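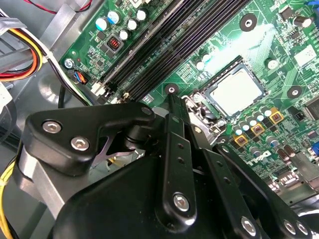
The socket and memory slots on a green motherboard, with the light grey protective cover in place.

Doubts over claim that rare snail is spreading in Olvera valley

May 25, 2024

A claim that a rare land snail has moved into 115 new sites along the Olvera valley has been met with some caution by people who know the area, and a look at the report behind it suggests they have a point.

The report was put out this month by Ongate, a wildlife survey firm, and was picked up quickly. Several local pages ran it as a rescue story: a small brown snail, down to a handful of damp woodland banks a generation ago, now turning up all over the place. It would be lovely if it were so.

The trouble starts with how the sites were found. Most of the new records come from Hikus, a phone app that lets walkers upload a photo and get a name back. The app sorts snails by shell shape and banding. That works well enough for big garden species. It works much less well for this one, which as a youngster looks very much like two common relatives and often can't be told from them without a hand lens and a good look at the shell opening. The report mentions this once, in a footnote.

Of the 115 sites, only three were visited by anyone from the survey team. Live snails were found at two of them. At the third there were empty shells, and empty shells in a river valley prove very little. They float. A wet winter can carry them miles downstream and leave them in a neat line on somebody's lawn, where a walker with a phone will find them in spring.

Then there is the matter of who was looking. Some 900 people used the app in the valley this year, far more than before, after it was promoted at nature reserves and in schools. More people looking for snails will find more snails. The report has a graph showing records going up and calls it "range expansion", but it has no graph showing how many hours were spent searching. Without that it is hard to say whether the animal has spread at all or has been sitting quietly under the same logs the whole time.

Ongate says in its summary that it is "confident in the overall pattern" and that errors by the app are likely to be "evenly spread". It doesn't say how it knows. A check of even a small sample of the photos by a snail specialist would have settled a good deal, and the report gives no sign that one was done.

None of this would matter much outside snail circles but for the wood at Plateck. The old bank there is the best known home of the species, and its protection comes up for review soon. If the snail is now officially common, the case for leaving the bank alone gets weaker. The report does not argue for that, but it does say that protection "may be better focused elsewhere", and that line has already been quoted in a planning letter.

The firm says a second round of visits will take place in the autumn, when the adults are active and easier to name. The full list of sites has not been published. A request to see the photos was turned down on the grounds that they belong to the people who took them.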